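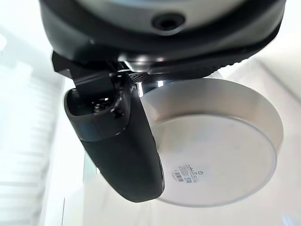

A round silver part at the gripper, its label and barcode facing the camera.

The new hands of Graltley

In January, the Wellau returns shop in Graltley started to use a robot arm for checking labels. Before, five people turned every piece by hand, and in the evening their wrists were hurting. Now the arm lifts and the people decide. In its first month it handled 3,526 pieces and asked for help with 214 of them, mostly when the barcode was scratched.

The workers did not lose their places, but the day became more quiet. One of them told me she misses the talking at the long table. She is learning now to set up the gripper.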